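Renewing the trailer rego, a saga

I own a box trailer that leaves the yard twice a year, once for mulch and once to carry the old mulch's weeds to the Ranar tip. For this privilege I renew its registration every January, and every January I forget how.

The notice says you have 21 days. It arrived with 16 left, having presumably come by trailer.
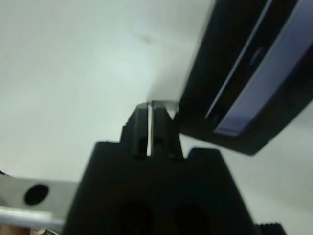 Close up.

The online form wanted a plate number, a postcode and the trailer's tare weight. The tare weight is stamped on a little plate on the drawbar, under a layer of paint applied by a previous owner who liked green. I scraped. It says 200 kilos, or possibly 280 if you're feeling pessimistic. I went with 200 and the form took it without a murmur.

Then it asked for an inspection certificate, as I'd moved here from another state and somebody's computer had noticed.
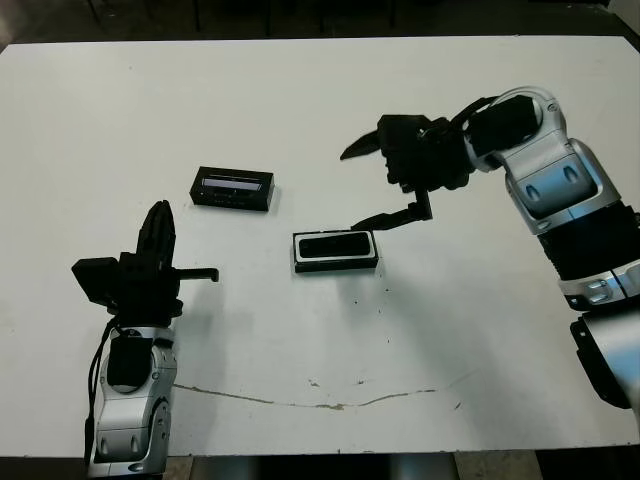 Page last changed: January, 4.40 pm

The nearest inspection place is in Dakden, nearly 100 kilometres return, and you can't legally tow an unregistered trailer there without a permit. The permit comes from the counter in Nolte. The counter in Nolte shuts for lunch, at lunch, when everyone with a job turns up.

I got there at ten past two and was given a permit good for one trip, by the most direct route. I asked if that included the bakery. It did not.
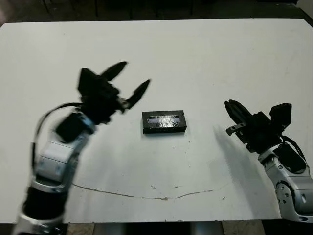 Wombat_Ute writes that the Nolte counter will do the permit over the phone if you ring before nine, and that you should check both tail lights before you leave home, as Dakden failed theirs over one blown globe and the permit didn't cover a second go.

Good to know, a week late. My own lights passed. The left mudguard got a long look and a sigh.
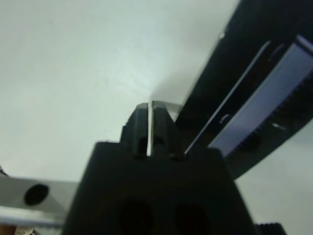

What to take with you

The renewal notice, even if it's out of date. Proof of address. The old plate, if it's come off. A card, as they no longer take cash. Something to read.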